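# Questions about our engraved glasses and gift sets

Last changed on Wed 20 May. If you don't find your answer, write to us and Elin or Arvo will reply.
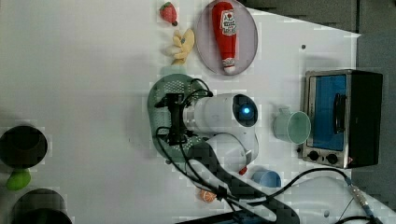

Please read the part about engraving before you place an order, as we can't change the text after the work has started.

## Ordering

**What is in the Lirnico set?**
Two wine glasses and one carafe, in a gray gift box with a lid. The carafe holds 875 ml, so a normal bottle of wine goes in with some space left over. The Wumbei set is the same but with water glasses.

**Can I buy only one glass?**
Yes, if the glass is plain. Engraved glasses are sold in pairs.

**I broke one glass from my set. Can you make the same one again?**
Usually yes. We keep the engraving drawings for 39 months. Send us your order number, or the name on the order if you lost the number. The new glass may be a little different in height, because they are blown by hand.

## Engraving

**How much text can I have?**
Up to 31 characters on each glass, and spaces are counted too. On the carafe you can have two lines of this length.

**Can you engrave letters that are not English?**
We can do all Latin letters with accents, and also Cyrillic. For Chinese characters, please send a clear file. Jinfeng Meng will check it with you by email before we begin.

**My couple has not decided about the last name. What do you suggest?**
Many customers take first names and the date only. Initials are also nice — but ask first which order the couple likes.

**Do I see a preview?**
Yes, it comes by email within 2 working days. We wait for your "yes" before we engrave anything.

## Delivery

**Can you send it directly to the couple?**
Of course. Choose "This is a gift" at checkout and the price will not be in the box. You can add a card with your own words.

**I need it for a wedding in July. When should I order?**
Please order before the middle of June. July is our busiest month and the preview can take longer then.

**Something arrived broken.**
We are sorry! Keep the box and send us a photo within one week. We will send a new piece and you don't need to return the broken one.

## Care

**Is the dishwasher OK?**
For the Wumbei water glasses, yes, on a gentle program. The Lirnico glasses and both carafes should be washed by hand in warm water.

**There are red wine marks at the bottom of my carafe.**
Fill it with warm water and a spoon of white vinegar, leave it overnight and rinse well. Don't use a metal brush — it scratches the glass.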